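Unidad 3. Suministro de alimento a aves silvestres en jardín
Apuntes de clase — noviembre de 2020
Docente: Pavithra Gowda

3.1 Conservación del grano

La semilla de girasol y el cacahuete se almacenan en recipiente rígido con cierre, a la sombra y separados del suelo. El saco original no es válido para periodos superiores a 30 días: el papel absorbe humedad y los roedores lo perforan. La mezcla con olor a moho se desecha completa, sin cribar. Los recipientes se vacían, se lavan y se secan antes de cada recarga; no se vierte grano nuevo sobre restos del anterior. 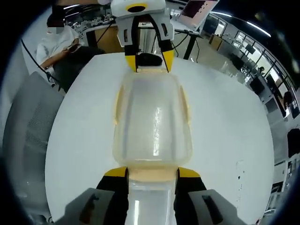 La causa principal de esta norma es Aspergillus, hongo productor de aflatoxinas que crece en cacahuete mal secado. El ave afectada presenta plumaje erizado y apatía, signos poco específicos que también aparecen en la salmonelosis y la tricomonosis. En campo no cabe diagnóstico diferencial fiable sin muestra.

3.2 Elección de semilla según especie

Girasol negro: carboneros, herrerillos, verderones. Cáscara fina, alto contenido graso.
Mijo blanco: gorriones y, en el suelo, palomas y tórtolas.
Negrillo (Guizotia abyssinica): jilgueros y lúganos. Exige comedero de orificio estrecho.
Cacahuete sin sal: en malla metálica durante la cría, nunca entero — riesgo de atragantamiento de los pollos.

El pan no se incluye. Sacia y apenas nutre.
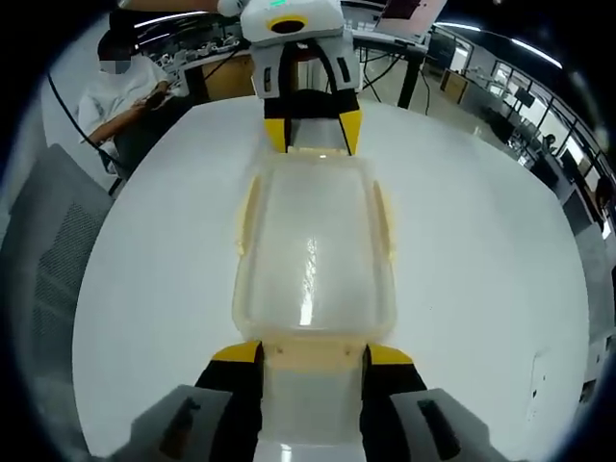
3.3 Registro de visitas

En la parcela de Carow se anotaron 3.027 visitas de 11 especies durante el periodo de prácticas. El recuento lo coordinó Venkatesh Alva con el método de punto fijo. Se entiende por visita cada llegada al comedero, con independencia de que el individuo sea el mismo; la cifra, por tanto, no equivale a abundancia. Para estimar abundancia se utiliza el máximo simultáneo por especie.

En agosto la serie presenta un descenso marcado. La muda reduce la actividad y coincide con la oferta natural de semillas, de modo que el dato no debe leerse como una pérdida de población.

3.4 Ubicación e higiene

El comedero se coloca a menos de un metro del cristal o bien a más de diez; las distancias intermedias permiten al ave alcanzar velocidad suficiente para un impacto grave. Limpieza semanal con agua caliente y cepillo exclusivo para este uso. Si aparece un ejemplar enfermo se retira todo el alimento durante al menos dos semanas.

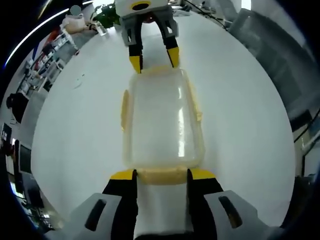
¿Cuándo conviene cambiar de sitio el comedero?
Cuando se acumulan excrementos y cáscaras bajo él. Se desplaza unos metros, se rastrilla el suelo anterior y se deja descansar antes de volver a usarlo.

Lectura para la próxima sesión: el cuaderno de Sreekumar Nadar sobre bebederos, apartados 1 y 2.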